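Illico two-jaw gripper against the Vrettos hand: a bench review

We have had the Illico G2 parallel gripper and the Vrettos multi-fingered hand on the same bench for long enough to form a view. Both were mounted on matching wrist plates and driven from one Stokalo controller, so the differences reported below are down to the end effectors and the software that goes with them. The arms, the power supply and the operator's chair did not change.

The G2 is the simpler product. It has two long jaws, one motor and one cable. Fitting it took four screws and a firmware update, and the controller recognised it on the first start. The Vrettos needed a separate power lead, a longer data cable and a calibration routine that asks for each finger to be moved by hand to both ends of its travel. The routine is clearly written but cannot be resumed, so a knocked finger near the end means starting again.

Tests were done with an ordinary household tool case and its contents. The job was to take a named item out, place it on the table, then put it back in its own slot. Each end effector was given 100 attempts, spread evenly over the items, with the same operator throughout. An attempt counted as good only if the item was back in its slot without a second grasp.

The G2 completed 90. Its failures were nearly all on return, where the slot is a close fit and the jaws need room on either side of the handle. Screwdrivers suffer most. The jaws close squarely on a handle standing on the table, but laying it back into a moulded tray requires a wrist turn that brings the lower jaw into contact with the plastic. Vangelis Kouris, who drove both sets of tests, got round this by taking the handle nearer its end and letting the shaft find the slot first.
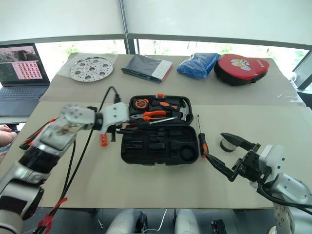

Rolls of tape gave the G2 no trouble. The opening is wide enough to take one across its edge, and the force limit can be set low enough not to squash the core. The limit is entered in the controller as a percentage of maximum, with no conversion to newtons anywhere in the manual. We would like a table.

The Vrettos hand is harder to score. It managed fewer good attempts than the G2 when driven with the supplied grasp presets, and the hammer was the main reason. The preset called "power" closes the fingers before the thumb, and a heavy head then turns the handle in the palm. Reversing the order in the settings file cured most of this. We reran only the hammer after the change, so no revised total is given here.

Where the hand does better is on awkward shapes at shallow angles. A tape measure with a round body is a poor target for flat jaws unless it is approached from directly above. The hand will take it from the side. Pliers lying across a tray can be lifted by one grip without the two halves swinging apart, a thing the G2 did inconsistently.

Cabling deserves a paragraph. The Vrettos leads enter at the top of the hand and have to be left with a loop of slack for the wrist to turn. Too little and the connector works loose, too much and the loop catches on the bench. We settled on a length by trial and fixed it at the forearm. The G2 lead caused no bother once clipped.

Both were also tried with the Justeo teaching software. The G2 maps to a single trigger and takes minutes to learn. The hand maps to a glove, with a delay that is noticeable on small movements. Setting the smoothing value to 2 instead of the default 4 reduces the delay and adds some tremor at the fingertips. For tool handles the tremor did not matter.

Noise, heat and finish are acceptable on both. The jaw pads on the G2 are user-replaceable and sold in pairs. The fingertip covers on the Vrettos are glued and must go back to the maker.

For picking and placing tools with straight handles, buy the G2. The Vrettos is worth the extra setting up if the items vary in shape and someone is available to edit the presets. The version tested was firmware 2.4 on the hand; an update with revised grasp presets is due in December.

Reviewed 2026-09-26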